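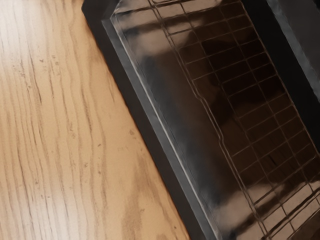 Naa Amegashie says the folding videos have spoiled everyone. Her comment on my August post was that a person who has seen a robot fold one towel assumes it can also put the towel away, and that if I wanted to write about chores I should pick one with a lid in it.

So I picked one with a lid in it. At work we keep small parts in dark trays divided into little cells, with a clear cover over the top. Several times a day somebody takes a cover off, takes out what the order calls for, puts the cover back and moves on to the next one. I have done it for years and never thought of it as a skill. It is also close to what happens in my kitchen when I want one battery out of the battery box.

I work at Kyei, a small shop that repairs and rebuilds light fixtures. We have had an arm on loan from Neten since spring, and I'm the one who looks after it, mainly on the grounds that I was the one who read the manual. The arm would cost us $2,680 if we kept it. That is cheap for what it is. It doesn't include the software, which is called Busteo and which lets you build your table and your tray on the computer and have the arm practice there before it goes anywhere near the real ones.

Building the table took me an evening. I gave it a wood top with a good deal of grain in it, to match our bench, and I made the tray dark with a black rim, like ours. The cover was the slow part. Shiny and see-through things are hard work in Busteo. You can have the cover reflect the lights, in which case the computer slows to a crawl, or you can leave the reflections out, in which case you are practicing on a cover that doesn't exist anywhere. I left them in.

Then I ran it 500 times. The job was the plain one: find the edge of the cover, lift it, set it down flat on the table, pick one part out of one cell, put the cover back. The arm got through the whole job 234 times. If you only ask for the cover to come off, and you don't care where it ends up, it does a lot better. If you only ask for the part to be picked from an open tray, it does better still. Putting the cover back is where it goes wrong. It sets one side down inside the rim and the other side on top of the rim, and then it lets go and reports that it is done.

I have a theory about this, which may be wrong. When I put a cover back I don't look at it much. I feel one edge touch the rim, slide it until it drops, and press the other side down. The whole thing takes a second and most of it is in my fingers. The arm has a sense of force at the wrist but nothing in the fingertips, so it does the job by looking, and a clear panel over a dark grid is a poor thing to look at. A glare spot can look like an edge. The lines of the cells show through and they run the same way as the rim does. I lowered the brightness of the lights in Busteo and the number went up. I put them back to how our shop is and it went down again.

Ariel Gatchalian asked me whether I couldn't just put a strip of tape on the edge of the cover so the camera has something to find. Yes. I did that next, in the simulation first, and it helped more than anything else I tried. I didn't rerun the whole set, so I don't have a proper figure to give. We have since put yellow tape on the real covers. It looks bad, and the people on the bench like it, as they can find the edge faster too.

That brings me around to the question I get asked most, which is whether these machines can do chores yet. My answer is that they can do parts of chores. In our shop the arm now does open trays on its own for the simple orders. It works from 6 in the morning until we come in, and when I get there the parts are in the bins, and mostly they are the right parts. It doesn't touch anything with a cover unless somebody is standing there. I set myself a rule that it had to reach 70 percent on the full job, for real and on our bench, before I would leave it alone with the covers, and it has not reached that. Naa thinks that is far too low a bar. She may be right. A cover on the floor costs us little, though, and a missed part gets caught at the next station.

At home I would want a much higher number. A kitchen has more lids in it than I had ever noticed before I started on this. There's the rice container, the butter dish, the pan lids, the flip top on the trash can, the glass dish with the rubber seal that I can barely get on myself. None of them has tape on it. I read a long piece from Indulness, who are working on a kitchen helper, and their plan is to sell their own containers along with the machine. I didn't like that when I first read it. Having done the tape, I see why they would. I still would not buy a set of containers to suit a robot, but I did buy containers to suit a dishwasher and never gave it a thought.

A few practical notes for anyone who is using Busteo for this sort of thing. Set the weight of the cover yourself. The default is far too heavy, and the arm learns to be rough. Move the tray a little between runs, and turn it too, or the arm will learn one spot on the table and nothing else. Mine sits at a slant now for many of the runs. Give the wood some marks and specks, since a real bench has them and a perfectly clean one taught my arm to stop at every scratch. Save your settings before you change the lights. I lost an evening to that.

Next I want to try a suction cup in place of the fingers. Neten is sending one. A cup should hold the cover level, and it wouldn't need to find an edge to get the thing up, though it still has to find the rim to get it back down. I also want to time a person doing the same job, myself probably, at the end of a shift when I'm tired and dropping things. I'll post the numbers once I have them.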